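Okay, silver people, I finally have enough notes on testing flatware by weight in water to make a thread out of it. No fancy electronics, no acid, no filing a notch into your grandmother's spoons. A kitchen scale and a glass of water, mostly. 🧵

1/ Background: I buy mixed boxes of old flatware, mainly at the Thursday sale in Clurkdale. Most of it is plate. Every so often a piece of solid silver is hiding in there with the marks rubbed flat, and I love that moment so much that I've organized my spare time around it.

2/ The idea is very old. Weigh the piece dry. Then hang it in water on a thread, not touching the glass, and read what the scale gains. Divide the first number by the second. You get the density, and density is hard to fake with a thin coat of anything.

3/ Sterling should land close to 10.3 or 10.4. Fine silver is near 10.5. Plated nickel silver comes out somewhere in the 8s, and so does plated brass. That's a huge gap! You can see it with a pretty cheap scale if you're careful.

4/ "Careful" is doing a lot of work in that last post, so let me get into it.

5/ Scale first. You want one that reads to 0.01 g. A teaspoon only pushes aside a couple of grams of water, so a scale that rounds to the whole gram will give you nonsense. I used one like that for a month and "found" so much silver. So much. None of it was silver.

6/ My current one is the small Tellwood and I'm very happy with it. The pan is wide enough for a proper glass and it doesn't switch itself off while I'm fiddling with thread. My old one timed out every single time I got a fork to hang straight.

7/ Set the glass of water on the scale and zero it. Lower the piece in on the thread until it's completely under. Don't let it touch the bottom or the sides. The reading is the weight of the water it pushes aside, and for this purpose grams and cubic centimeters are the same thing.

8/ Worked numbers, because I never understood this until someone gave me some. Soup ladle, 292 g dry. Gain in water, 28.2 g. 292 divided by 28.2 is 10.35. I made a noise and the dog left the room.

9/ Same week, a really handsome fish slice, heavy, beautiful engraving, seller very sure of himself. 8.6. Still handsome! I serve salmon with it.

10/ Bubbles are the big enemy. They cling to fork tines and to any deep pattern, and each one makes the piece look bigger and so less dense than it is. One tiny drop of dish soap in the water helps a lot. Then dip, lift, dip again, and give the thread a little tap.

11/ Use thin thread. I started with kitchen string and it soaked up water like a sponge. Fishing line is great, dental floss is fine, sewing thread is okay if you're quick.

12/ Room temperature water. Let it stand a while after you pour it. Straight from the tap it's full of air and your spoon will be wearing a fur coat of bubbles in a minute.

13/ Things this does NOT work on: knives (the handles are usually hollow or filled, the blades are steel), weighted candlesticks, anything with a wooden or bone grip, anything with a sealed space inside. I know. I tried it on a candlestick anyway. It got a score that would have suited a rock.

14/ It also won't tell you which silver alloy you've got with much confidence. 800 and 925 are close enough that one stubborn bubble moves you from one to the other. For that I go to a shop with a proper analyzer and pay for a reading.

15/ And one warning for the gold folks reading: tungsten sits right next to gold in density. The water test can't separate those two. Silver has its own awkward neighbor, lead, at 11.3, and a clever mix of metals could land in the right place. I've never met one in a fork, but bars and coins are another matter.

16/ So I pair it with a magnet. Silver doesn't stick. Plenty of other stuff doesn't stick either, so a pass means very little, but a fail is wonderfully quick. Mine is a Kernance pocket magnet and it lives on my key ring. Up to 45 pieces in a box, and the magnet clears out the steel before I've had my coffee.

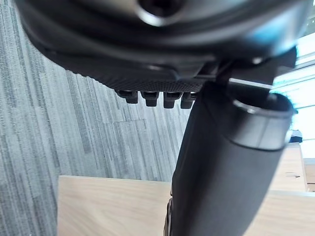
17/ Where was I - magnets. If you have a strong one and a flat piece, tilt the piece and let the magnet slide down it. On silver it goes slowly, as if through honey. It's lovely to watch and I do it way more often than I need to. Flat trays are best, spoons are too curvy.

18/ Copper slows a magnet too, so plated copper can fool you on this one. The water test catches it, copper is just under 9. That's why I like having both.

19/ Big thank you to Aled Parry, who went through my first sheet of results and spotted that I'd been dividing the wrong way around for the whole second page. Every piece was 0.1. I had thought the scale was broken.

20/ And to Ismael Vieira for the wire cradle! Bend a bit of thin wire into a loose basket, hang it in the water BEFORE you zero, then drop small things like salt spoons into it. So much easier than tying knots around a slippery bowl. Keep the same length of wire under water both times.

21/ I write every piece down. Pattern, dry weight, water gain, result, marks if there are any. I use a plain green Amissah ledger and it's now up to entry 2865, which includes a lot of repeats, because I test the same piece 2 times and only trust it if the results agree to within 0.1.

22/ If you want to practice, start with something you already know. A clearly marked sterling serving spoon is perfect. Bigger pieces are more forgiving. Do it over and over until you get the same answer, then go after the mystery box.

23/ Dry everything well afterward, please, especially around the tines. Soft cloth, no paper towel. Old silver scratches if you look at it wrong.

24/ Next up I want to try sugar tongs, which keep springing open and touching the glass. If anyone has a trick for tongs, I'm all ears - reply here or find me at Clurkdale, I'm the one by the cutlery with a magnet in my hand.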